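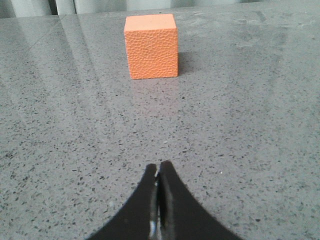 List: Kitchen and Counter Care
Subject: Re: haze on polished gray counter, what to clean it with
Date: 2026-09-02

> We moved into a place with a polished gray counter, the kind
> with dark flecks all through it. I wipe it every night and in
> the morning there is still a cloudy area near the back, always
> on the same side. The sink end is fine. I have tried dish soap,
> vinegar and water, and the Hanetti spray the last people left
> under the sink. Vinegar made no difference that I could see.
> Is the polish gone, or is this something sitting on top? I
> would like to know before I pay anyone to look at it.

First, stop with the vinegar until you know what the counter is made of. On quartz you will probably get away with it. If it is cement terrazzo or has marble chips in it, acid will dull the polish and you will have a second problem.

I had the same kind of haze for most of July, so I can tell you what I did. Our counter is gray with dark flecks and we never got any paperwork for it. In our case it was residue. I had been spraying cleaner on and wiping it with a cloth that had already done the stove, and each night left a little more behind.

A test for residue: pick a patch no bigger than your hand, well inside the cloudy part. Wipe it with plain warm water and a clean white cotton cloth, then go over it again with a second clean cloth, then dry it with a third. If the patch looks clearer than what is next to it, you have film and you can get it off. If it looks the same after 3 tries, it may be etching, and no cleaner fixes that.

For the film I used a few drops of plain dish soap in a quart of warm water, wiped on, left for a couple of minutes, then rinsed twice. The rinsing matters more than the soap. I dried it right away with a towel. It took 7 evenings doing one section at a time to get the whole run done.

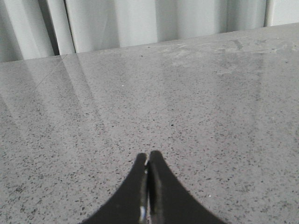 Page last changed: 2 September

Look at the counter from low down with the light coming across it. From straight above, the flecks hide nearly everything. With a window behind it you also get pale streaks in the polish that are only the curtain, so draw the curtain back and see if they move before you start scrubbing at them. Smudges stay where they are. White specks are harder. Run a fingernail over them. A crumb will lift and a chip in the stone won't.

As for products, I bought the Bakach stone soap and it worked no better for me than dish soap. It was $25 and the bottle is small. I have not tried anything from Briltadano, though it came up on this list in the thread before last. Whatever you use, don't use a scouring powder or the green side of a sponge. 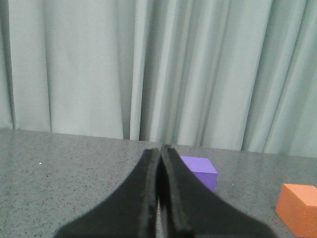
On keeping it clear afterward, I stopped leaving things out on the counter overnight. Anything that sits there gets wiped around, and the ring you wipe around is where the film starts again. It doesn't have to be heavy or greasy. A couple of light blocks like the purple one and the orange one are enough to make me steer the cloth around them when I'm tired. Now everything comes off first, then I wipe from the back edge forward, then dry. Small things go in a bowl on the shelf until morning.

If your test patch doesn't clear, write back and say whether it feels rough or smooth. The people at Kiều, where we got our sink, told me they will look at a counter for a flat fee, but I didn't need it in the end and can't say how good they are.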